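Stidine (robot)

Stidine is a two-armed robot built in the Drellwood shared workshop by Renato Aquino and Ilídio Figueiredo. It is used to try out everyday handling jobs at a desk, such as picking up, turning and putting down office supplies. The name is also used for the control software, which was written for the same build.

Background

Aquino began the project as a single arm on a bench at home. The arm could lift light objects but had no way to steady them, and flat items tended to slide away. Figueiredo joined after seeing the arm at a workshop open evening in February, and the two decided to start over with a matched pair. The first version took 417 hours of shared work according to the build log, much of it spent on wiring.

The early build was known as Ilness, after the street where Aquino lived. It was taken apart when the second version was started, and its power supply and emergency stop were carried over.

Construction

The arms have silver metal segments and end in black hands with jointed fingers. Brackets are clamped to the forearms near the wrists. The builders made the mounting parts in the workshop and bought the arms and hands complete.

Small cameras are mounted close to the hands, with another at the head. The close cameras give a near view of fingers and surfaces, but parts of the hand block much of what they see. The head camera covers both arms and the work between them. Each recording is saved with the joint positions for the same period.

Software

The control program, also called Stidine, runs on a desktop computer. Motions are stored as short steps that can be replayed or edited by hand. Figueiredo wrote the part that keeps the two arms at a fixed distance while they share a load. A separate tool, Chornovol, sorts recordings by task and marks runs that were stopped early. The archive held 859 recordings when the second version was finished, and 54 of them were marked in this way.

Desk tasks

Flat and thin objects make up most of the desk set. A folder is held with both hands, which lets the robot tilt it without bending it much.
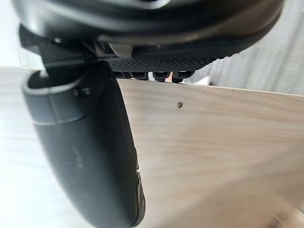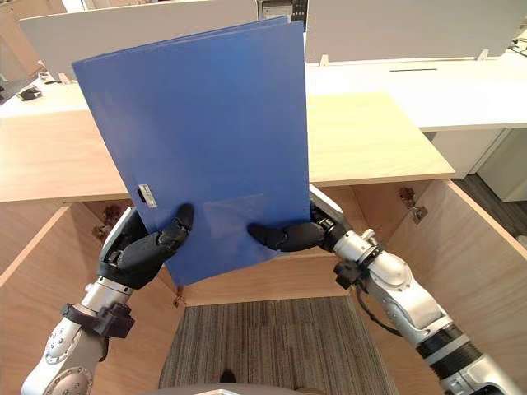

Limitations

The robot has no sense of touch in its fingertips. Grip force is estimated from motor current, and the estimate is poor for thin plastic and paper. Motions are slow by design, and a person with access to the emergency stop must be present whenever the arms are powered.

See also

Chornovol (software)
Drellwood shared workshop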